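3.2 Small items and drawer storage

Of the 70 households that kept a diary in March, most stored hair ties, clips and similar items in a divided drawer unit on a table or shelf. Mowat and Cai coded each item as stored, in use or stray. An item counted as stray if it lay outside its container -- even when the drawer next to it was open. Clear and tinted units were coded alike, as the contents could be checked in both (Figure 3). 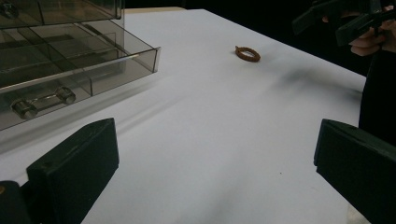 Figure 3. Tinted, transparent organiser with a drawer extended; a small brown loop lies on the white tabletop.

Strays of this kind were coded by location only.

3 min read
Contact: Kirstin Mowat, Brikwood | Back to top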